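3.2 Work surface

All trials at the Lostgate site used one pale table, wiped down before each session and left bare until the first item was set out.
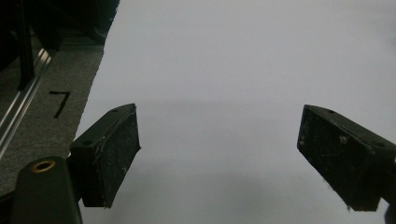
Glare was judged by two raters, Masilela and Sithole, who agreed in 90 of the trials. The table height was held at 90 cm throughout. Small items — soap, sponges and the like — were placed one at a time.
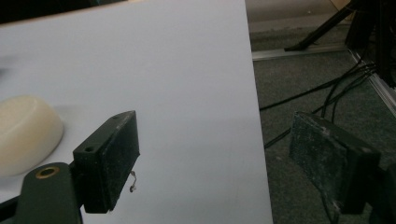

Figure 2. A cream-colored rounded item on the white tabletop.

Raters found pale items harder to locate than dark ones in 41 trials, mostly under low light.

Filed under: Household Studies, Surfaces

Comments (2)

Visser: Was the table matte?

Orotano: Yes, see the figure.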